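Graltham Hand-Held Gripper Pair
Sold by Wullside Equipment

Two grippers, one left and one right, for teaching a robot by doing the job yourself. You hold them, you pick things up, the software takes notes. The robot can be bought later, when the budget has recovered.

Price: $644 per pair
Spare finger pads: $6 each
Makori charging dock: $50, sold separately, as docks always are

Most first orders we see contain one pair and no spares, followed in June by a second order containing a great many spares. Pads are consumables. Put them on the first purchase request, while the person signing it is still in a good mood.

Plan for a table you can walk up to from at least two sides, and for more outlets than you think is decent. A round table is fine. So is a patterned top, though you should record a few trial sessions on it before committing a whole month of work. Start with soft, light objects placed within easy reach of both hands.

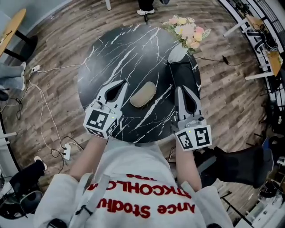 Wycliffe Okoth asks whether the pair can be bought as singles, as his left one gets all the work and the right one is "basically on salary." It can't, sorry. They are calibrated together at the factory and we ship them that way. A replacement for either side goes through the repair desk at $99 plus return postage, and the survivor has to travel with it.

Annual support is optional in year one and, judging by renewals, less optional after that. Buyers using Aritz recording software should check their license tier before ordering, as the basic one accepts a single gripper.

Prices last revised Apr 26, 2024. Quotes on request.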